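Ercombe Community Help > Robot Learning > Data Collection

Wrist camera and head camera disagree on lighting. Split the set or keep it together?

Posted by Rehema Tanui, 2019-03-28

We are gathering teleoperated examples for a plug handling task: power strip, adapter, two grippers, two synchronized colour streams (wrist and head). The target is 1000 episodes. The logging is done with Plutby and the episodes are cut by the operator with a foot switch.

The trouble is direct sun. At certain times it comes across the work surface at a low angle and the arm throws its own shadow over the area beside the strip. In the wrist view the shadow takes up a good part of the surface.
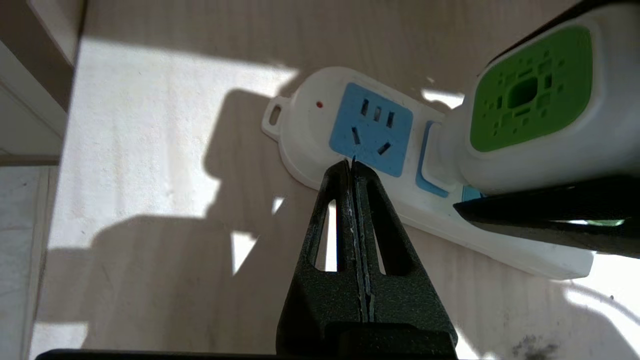
Wrist view, second gripper holding the adapter at upper right.

A small policy trained on the first 100 episodes does well on held-out episodes and badly on new runs at other hours. I suspect it has learned to use the shadow as a position cue. Auto exposure is on for both cameras. I have three options and no strong preference:

Close the blinds and re-record everything.
Keep the sunny episodes and tag them.
Lock the exposure and carry on as is.

Which of these costs the least later on? I would also like to hear whether anyone randomizes the background objects, or leaves whatever happens to be on the shelves.

Gladys Lema

Keep them and tag them. Do not re-record.

Your held-out split is the first thing to fix. If it was drawn at random from the same sessions, it shares the sun angle with the training episodes and tells you very little. Split by session, then look at the numbers again before you change anything in the room.

On exposure, lock it per session and write the value to the episode header. Auto exposure on a wrist camera is worse than on a head camera, as a small move can swing the view from shadow to bright surface and the whole image shifts. Expect some clipping on a pale countertop. I would accept that provided the sockets and the adapter face keep their detail.

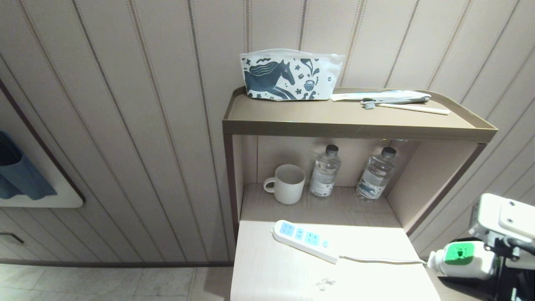
Background objects can stay, but move them between sessions. If a mug and two bottles stand in the same place for every episode, the head stream has a fixed landmark and the policy may lean on it. We shift ours every 10 episodes and log nothing except that a shift took place. The strip should also change angle. A diagonal placement is fine as long as it is not always the same diagonal.

To test for the shadow cue, mask the surface around the strip in the wrist stream and run the policy offline. If the predicted actions drift by much more than they do with a random mask of equal area, you have your answer.

ondieki_bench

Blinds. We had 1689 episodes at Haltstead and threw out the sunny ones in June. Colour jitter did not help.

Rehema Tanui

Split by session as suggested and the held-out score dropped to match the new runs. Exposure is now locked. I will try the mask test next and post the script - it needs some cleaning up first.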